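Trinis field rover kit: a term with it at robotics club

Our club has had the Trinis kit since February and I've been asked enough times now whether it's any good, so I'm writing it all down in one spot. Short version - I like it a lot, the kids like it more, and the instructions are dreadful.

We're a small after-school club in Noltby, mostly Year 8s and 9s, and we'd only ever driven things on gym floors. The Trinis is meant for grass. You get the chassis, four chunky wheels, a motor board, a camera and a bag of bolts with no labels on it (why??). It cost us $500, which was the whole sausage sizzle fund.

Building took three sessions. After that came the fun bit, getting it outside and teaching it to hold a line along a hedge. The camera is the weak spot. Colours come through all right but everything is soft, and you can forget about picking out a blade of grass.

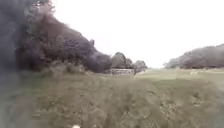 Do you need to know how to code before you start?
A little helps. The starter program drives the rover straight out of the box, but anything to do with steering from the camera means changing numbers in a Python file.

Our lot went with a dead simple idea: dark stuff on the left is trees, bright stuff up top is sky, stay on the bit in between. One of the Year 9s wrote it in a lunch hour and I was so chuffed! Long patchy grass still muddles it, and a white sky doesn't help, so we spent ages fiddling with the brightness setting. I'd love a proper exposure control in the next version.

Battery life is decent, 20 minutes of driving on rough ground. The wheels clog. Spare wheels come from Hostulus and the postage is a bit rude.

Would I buy it again? For a club with a paddock or an oval nearby, sure. If you're stuck indoors, get something cheaper and spend the rest on batteries.

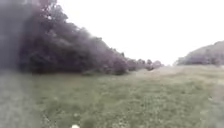
Words: Nhyira Gbeho
Club reviews, September 2026

One more thing for anyone ordering - ask for the newer motor board. Ours came with the old one and it hums.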